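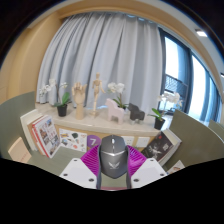

Projekte > Jahrgang 11 > Seminarfach > Handschrift oder Tastatur

Als wir im August unsere Themen wählen sollten, wollte ich eigentlich was über Schlaf machen. Den hatten aber schon zwei andere, also bin ich bei der Frage gelandet, ob man sich Texte besser merkt, wenn man von Hand mitschreibt — und ich bin echt froh drüber!

Mein Versuch ging so: 60 Leute aus unserer Stufe haben einen Vortrag über die Stadt Vörös gehört (gibt's nicht, hab ich mir ausgedacht, damit keiner Vorwissen hat). Die eine Hälfte schrieb auf Papier mit, die andere am Rechner. Nach 5 Tagen kam dann der Test, ohne Ankündigung, was mir ein paar böse Blicke eingebracht hat.

Die Papiergruppe lag im Schnitt zwei Punkte vorne, vor allem bei den Verständnisfragen. Bei Jahreszahlen war die Tastaturgruppe minimal besser. Ich glaube, das liegt daran, dass viele beim Tippen einfach alles mitnehmen — eine Mitschrift hatte über 2000 Wörter!! Auf Papier schafft das kein Mensch, da muss man kürzen und dabei halt mitdenken.

Was ich anders machen würde: vorher abfragen, wie schnell die Leute tippen. Alun Lougher hat mich nach der Präsentation genau danach gefragt und ich stand ziemlich blöd da. Außerdem war der Vortrag zu lang, die letzten Fragen hat fast die ganze Stufe verhauen.

Meine eigenen Notizen für Geschichte mache ich jetzt wieder mit Füller.

Abgelegt unter: Lernen & Gedächtnis, Schülerarbeiten

Kontakt | © Seminarfach Oktober 2026 | Nach oben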